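Ticket 924: Donation page adding the processing fee twice
Status: Closed
Opened: 20 April 2025
Product: Skidia Giving, event pages
Reported by: Linmont Community Kitchen, fundraising desk

Problem as reported

We are running a benefit supper in August to raise money for our weekend meal program. Tickets are $40 each and are sold through our Skidia event page. Buyers can check a box to cover the card processing fee, which we have set at $2 per ticket. Since we published the page, people who check the box are being charged $44 instead of $42. People who leave the box alone pay $40 as they should. We have 24 orders so far with the wrong total. We need the page fixed before our next email goes out, and we need to know how to refund the extra money.

First reply from support

Please send the following: the browser you used when you tested the page, whether the event was built from scratch or copied from an older one, and whether you have any add-ons turned on. Please do not unpublish the page yet. Taking it down resets the checkout log and we would like to read it first.

Reply from Linmont

Tested in two browsers on a laptop and one on a phone. Same total on all three. The event was copied from last year's Traltton Hall benefit and we changed the date, the venue and the ticket price. The only add-on is Teoh Receipts, which emails the donor a tax letter. We turned Teoh Receipts off for ten minutes and placed a test order. The total was still $44, so we turned it back on.
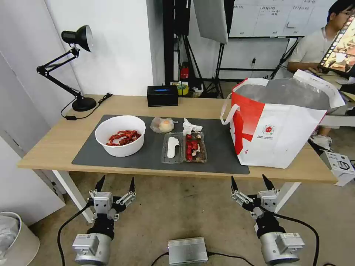

Support checked the checkout log and found two fee rules attached to the event. One is the rule Linmont can see under Settings, Fees. The other came across with the copied event and is attached to the ticket type, so it does not show on the Fees screen. Both rules add $2 when the box is checked. The hidden rule belongs to the ticket type named "Supper, General." The second ticket type, "Supper, Takeout," was created new this year and has one rule only. A test order for takeout came to $42. No fee settings were changed at this step.

Steps taken

1. Opened Events, then Ticket Types, then "Supper, General."
2. Clicked Advanced and scrolled down to Inherited Rules.
3. Removed the $2 rule listed there and saved.
4. Cleared the page cache from the Publish menu.
5. Placed one general ticket order with the box checked. Total was $42.
6. Placed one general ticket order with the box unchecked. Total was $40.
7. Voided both test orders so they do not count toward the seat limit.

Refunds

The 24 affected orders were each for one ticket, so each is owed $2. Use Orders, Filter, Fee Covered, then select all and choose Partial Refund. Enter 2.00 as the amount per order. Do not use Adjust Total. That option changes the figure in the report but sends no money back to the card.

If Teoh Receipts is on when the refunds run, it will send each donor a corrected letter. Linmont asked for this, so it was left on.

Follow-up from Linmont

Refunds went through. One was rejected with the message "card closed." We will mail that donor a check and mark the order by hand. Is there a way to stop this when we copy the event again next year?

Support

Yes. On the Copy Event screen, uncheck "Keep ticket rules." The box is checked by default. You will then have to enter the seat limit for each ticket type again, as it is stored with the rules. We have asked for inherited rules to be listed on the Fees screen. There is no date for that change.

Ticket closed at the customer's request.

Related tickets
Fee box missing on mobile checkout
Copied event keeps last year's seat limit
Teoh Receipts letter shows wrong organization name
How to issue a partial refund on a group order
Adding a second ticket type after sales open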